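요즘 저녁마다 두피 브러시에 푹 빠져 있어요! 머리 감기 전에 마른 상태로 한 번 쓱쓱 빗어주는 건데, 이걸 왜 이제야 시작했나 싶어요.

계기는 2월에 갔던 동네 미용실이었어요. 담당해 주시는 하디자 선생님이 제 정수리를 보시더니 샴푸를 바꾸기 전에 감는 순서부터 바꿔보라고 하시더라고요. 저는 그동안 비싼 샴푸만 찾아다녔거든요(욕실 선반에 반쯤 쓴 통이 네 개...).
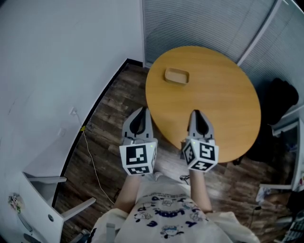 제가 하는 순서는 이래요. 마른 머리를 끝에서부터 살살 풀고, 그다음 목덜미에서 정수리 쪽으로 올려 빗어요. 미지근한 물로 2분 정도 충분히 적신 뒤에 샴푸는 손바닥에서 먼저 거품을 내고요. 손톱 말고 손끝 지문 부분으로만! 귀 뒤쪽은 저도 맨날 빼먹던 곳이라 요즘은 거기부터 시작해요. 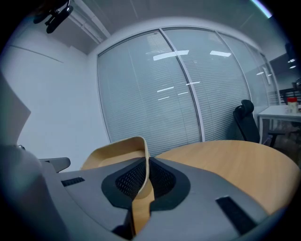 트리트먼트는 귀 아래로만 발라요. 예전엔 뿌리까지 듬뿍 발라놓고 오후만 되면 앞머리가 갈라진다고 투덜댔는데 ㅎㅎ 제가 범인이었네요.

그렇게 6주째인데 저녁까지 앞머리가 살아 있어요. 회사에서 고데기를 다시 꺼낼 일이 없어졌고, 드라이 시간도 꽤 줄었어요. 찬바람으로 마무리하는 것도 꼭 해보세요, 윤기가 진짜 달라요!

브러시는 너무 뾰족하지 않은 실리콘 제품이면 다 괜찮은 것 같아요. 저는 Golcombe 역 지하상가에서 하나 집어 왔는데 아주 만족하면서 쓰고 있어요. 두피가 예민하신 분들은 일주일에 두 번 정도로 시작해 보시고요.

다음 글에는 앞머리 롤 마는 법을 써볼게요. 26mm 롤이랑 큰 롤을 번갈아 써보는 중인데 아직 결정을 못 했어요.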